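Kitchen drawers and handles: the questions I keep getting

Since I put up my post about sorting out our kitchen, the same things keep landing in my inbox, so I've gathered them up. I'm Lleucu, I rent out nothing and sell nothing, I just like a drawer that shuts.

Do you really keep snacks in a drawer?

Yes! Bars and packets go in the drawer because they slither off shelves and end up behind the flour. Ours is bamboo with slatted sides and a flat base, and a packet can lie down flat in it, so you can see what you've got at a glance. Melur (my sister-in-law, much tidier than me) stands hers on end like files. I tried it for a week and they all fell over.

And cereal boxes?

No, they're far too long. The Froot Loops would never go in upright, and lying down it hogs the lot. Boxes live in the tall cupboard. On a sorting day everything comes out onto the top first, toys included – the plush banana has been in with the tea towels more than once.

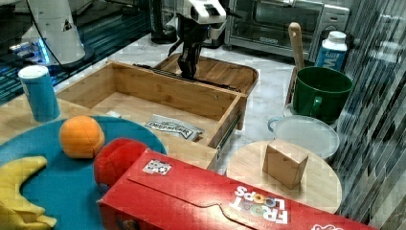 How do I stop a drawer sticking?

Pull it right out as far as it'll go and wipe the metal slides with a dry cloth. Crumbs are nearly always the culprit. If it's still stiff, check the screws on the runner, and only then think about oil. I used far too much the first time and had a greasy cupboard till February.

What are the dark handles?

They're bars in an oil-rubbed bronze finish, from Kubiak. It's a very dark brown with coppery edges to it, which you notice most around the collars and the round plates.
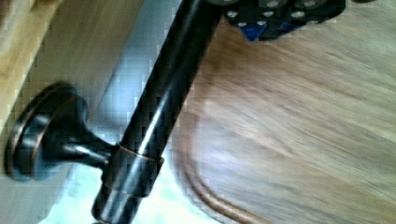
Bar, collar and round plate, with the copper showing on the rims.

Does the finish wear off?

A bit, on the edges, and I rather like it. Warm water, a drop of washing-up liquid and a soft cloth is all I use. Please don't go at them with cream cleaner. Slamet did that to his and they went blotchy.

Aren't bar handles a pain to clean behind?

Less than you'd think. The bar stands off the wood, so you can thread a cloth behind it and pull it back and forth, shoe-shine style. The fiddly bit is where the post meets the plate. An old toothbrush does that nicely. 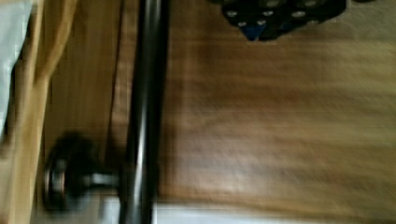
A dark bar against the brown wood.

Will they go with lighter wood?

I think so. We've got brown fronts with a honey-coloured strip next to them and the dark metal suits both. Tape one up for a few days before you drill anything, though!

Can you come and do mine?

Sorry, no, but do send me your before and afters. I answer most emails on a Monday.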